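Hestari House Shared Workroom
Frequently asked questions

Home > Members > Questions and answers
Page kept by Kiều Đặng. Last changed 12 March 2026.

We receive many of the same questions by e-mail, so I have collected them on this page. If your question is missing, write to me or to Tâm Cù and we will answer in two or three working days. Please read the part on deposits before you book for the first time, it is the part where most misunderstandings come from.

Who can use the workroom?

Any person over 18 who has a membership, and their guests. A guest can come with you three times in one year. After the third visit we ask that the guest takes a membership of their own. Children are welcome in the front room only, together with an adult.

What does a membership cost?

The monthly membership is 69 pounds and the monthly membership with a locker is 109 pounds. If you pay for the whole year at once, the price is 949 pounds, and the locker is then included. We don't have a day ticket. We tried it in January of last year and it made too much work at the desk.

How do I book a table?

Booking is made through Podance, the calendar system which we share with the other rooms in the building. After you join you receive a letter with your number and a first password. Please change the password on the same day. You can book up to four weeks before, and one member can hold three bookings at the same time. When one of them is finished, you can make the next. 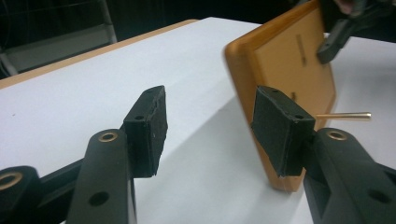 A booking is for half a day, either morning or afternoon. The morning goes from eight until one and the afternoon from half past one until half past six. The half hour between is for cleaning, so kindly don't arrive inside it, also if you can see that the door is open.

Can I cancel?

You can cancel free of charge until six in the evening on the day before. After this hour the booking counts as used. If you are ill, send a short message and we will take it off your account. We don't ask for a paper from the doctor.

How does the deposit work?

Every new member pays a deposit equal to one month. We keep it as long as you are a member and send it back inside 14 days after you leave, to the same account from which it was paid. The deposit is not the last month of rent. Several members have stopped their payment one month early and believed that the deposit would cover it. It does not, and the system then sends an automatic reminder with a fee, which I must remove by hand.

What is included in the price?

Table, chair, light, heating, internet, tea and filter coffee. Printing in black is included up to 50 pages in a month. Colour printing is paid at the desk. Milk is included, but oat milk you must bring yourself and write your name on it.

May I leave my things on the table between two bookings?

Only if you have booked both halves of the same day. Otherwise everything must go home with you or in your locker. Things that stay behind are put in the grey cupboard near the stairs and kept for one month. Food is thrown away the same evening.

How big are the lockers?

A normal school bag and a laptop fit inside, a suitcase does not. If you lose the key, the new one costs 12 pounds and takes one week, for it is cut by Karunaratne, the locksmith on the ground floor, and he collects several orders together.

Are phone calls permitted?

In the front room, yes, with a normal voice. In the back room please go out to the corridor. There are also two small call rooms, which can't be booked. If someone is waiting, finish your call within 20 minutes.

Can I get into the building in the evening?

The street door locks itself at seven. Members with a yearly membership can ask for the evening code, which works until ten. The code is changed each month and must not be given to other persons. If you hear the alarm, don't try to stop it yourself. Call the number on the sign beside the door.

I need an invoice with the name of my company. Where do I write it?

In Podance, under "My details", there is a line called "Pay as". Write the company name there before the first day of the month. Invoices that are already sent can be corrected only one time, so please check the spelling. 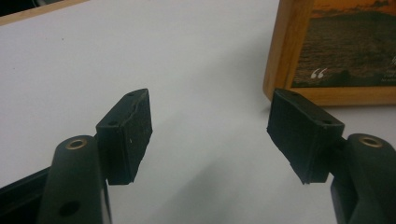 How do I stop my membership?

Write an e-mail to the desk before the 20th of the month, and your membership ends on the last day of the same month. If the e-mail comes later, it ends one month after. You will get an answer from us, and if this answer does not come in three days, please write again, as it may be in the spam folder.

Can I make a pause, for example during a long journey?

A pause of one or two months is possible once in a year, for monthly members. The locker must be emptied during the pause. For yearly members we can't offer it, but you may pass your membership to another person for that time if you introduce them to us first.

Is there a place for bicycles?

In the yard there are racks, entrance from the side street. The gate code is 528 and then the key sign. Don't lock the bicycle to the stair rail, the house owner Grellov removes them and we can't get them back quickly.

Is the workroom reachable with a wheelchair?

The front room, the toilet and one of the call rooms are reachable. The back room has two steps. We have a ramp which can be put there, and it helps if you tell us one day before.

Who do I contact if something is broken?

For heating, light and doors, write to Tâm Cù. For internet, bookings and payments, write to me. If water is coming from somewhere, please telephone, and don't write an e-mail.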